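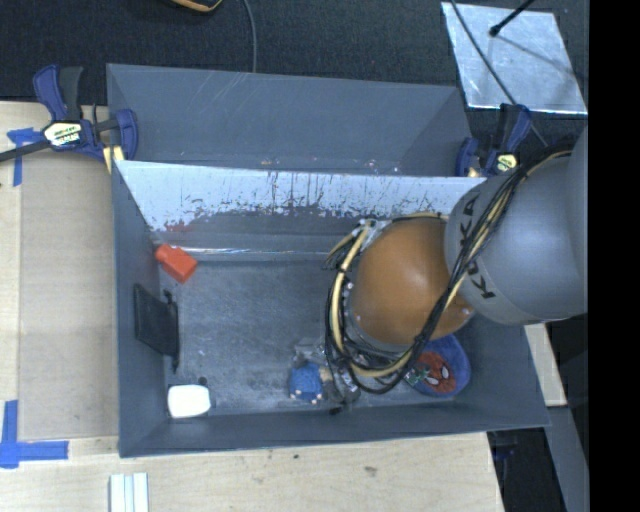

Sorting out the big mixed button jar - how do you do yours?

Plullia Craft Forum > Haberdashery and Bits > Storage

mossycardigan
Posted January 2018

So I finally bought the thing I've been eyeing up since November, a job lot of old buttons from the Tekley market, and I am beside myself! The seller reckoned there were 500 in the tin. I've only been through the top layer and already there's glass, shell, a few lovely carved ones and a whole set off what must have been a very smart coat.

My question is how to sort them. By colour? By size? By number of holes? I did 100 by colour last night on the kitchen table and it looked gorgeous, but then I wanted 4 matching ones for a baby jacket and had to go through every single pot anyway.

threadbare_and_happy
Size, every time. You pick a button because it has to go through a buttonhole, so size is the first thing you need to know. Colour comes after. I've got mine in shallow drawers with a paper label on the front and I can lay my hands on anything in a minute.

pinkingshears
Can't agree with that, sorry! I never start with the buttonhole. I start with the wool, hold it up against the colours and fall in love with something, then make the hole to fit. If I sorted by size I'd never find the happy accidents - and those are the best bit of having old buttons.

threadbare_and_happy
That's fine for knitting, but I mostly mend shirts. The holes are already there.

pinkingshears
Fair point, I'd forgotten shirts exist :)

oldtinlid
Sets first, before anything else. Go through the lot, thread anything that matches on to a bit of cotton and tie it off. Then sort the singles however you fancy. I did 75 sets from my aunt's collection like this and it took most of a winter, but I loved every evening of it.

Also, keep the metal ones away from the shell ones. And don't wash the lot together in the sink! Some old ones really hate water. A soft dry brush is plenty.

mossycardigan
Oh, threading them, of course! I've already found three of that coat set in three different pots. Back in the tin they go and I'll start again tonight.

jumblequeen
Am I the only one who doesn't sort at all? Big jar, tip it out on a tray, have a rummage. Half the fun is the noise.

pinkingshears
The noise IS very good.

oldtinlid
Jumble, I've seen your tray. It made me want to lie down.

mossycardigan
Update: eleven sets threaded so far, and one enormous green button that goes with nothing. Does anyone in Maurya have its twin?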